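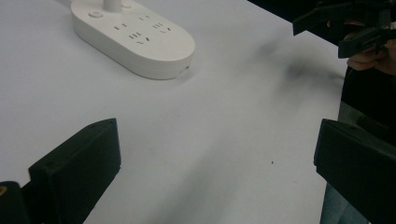
A white four-outlet power strip on a white tabletop.

The Strip on the Table

Irfan Yeoh keeps his power strip on top of his desk. For years it was on the floor behind the filing cabinet, where he had to get down on his knees to plug in a lamp. When he moved to a smaller apartment in February, he put it by his right hand and left it there.

"I stopped hiding it," he says. "I use it more than I use my stapler."

The power strip is one of the few things in a home office that most people never choose. It comes from a drawer, or from the last tenant, or from the rack by the register at the hardware store. It is usually too long or too short, and its sockets sit so close together that one fat charger covers two of them.

Laine Siliņa sells desks and desk parts at Momus, a small shop that also repairs lamps. She says customers who will spend an hour picking a chair ask about power only when the desk is already in the car. She now asks them first what they plug in every day, and then what they plug in once a week. The everyday things get a socket on the desktop. The rest can go below.

Shape matters more than people expect. The old straight bar with square corners was made to lie along a baseboard. On a table it catches sleeves and papers. Strips with rounded ends and a thick rim are easier to live with, and they wipe clean with a cloth once they are unplugged. White ones tend to disappear on a pale desk, though they also show every mark.

The layout of the sockets is worth a look too. Some strips set them all in a line, facing the same way. Others scatter them and turn a few at an angle, so that two bulky plugs can sit side by side. A mix of two-slot and three-slot sockets suits a desk with a lamp, a phone charger and a computer, but a three-prong plug should never be forced or adapted into a two-slot socket.

Kadri Eglītis, who shares a workroom with her brother Ott, went through several strips before settling on one with four outlets. Ott wanted eight. They argued over it for most of a winter.

"With eight, you fill eight," she says. "Then you don't know what half of them are for."

Her brother has since bought his own, which he keeps on his side of the room.

There are a few rules that apply wherever the strip ends up. Plug it straight into the wall, and don't plug one strip into another. Keep it out from under rugs and piles of paper. Space heaters and other high-draw appliances belong in a wall outlet. Coffee stays on the other side of the desk. If the body feels hot or a socket has gone loose, replace the whole thing.

Cords are the harder part. Siliņa likes a single fabric tie every foot or so and nothing fancier. Yeoh runs his off the back edge and labels each plug with masking tape. The tape on his printer plug still says "fan."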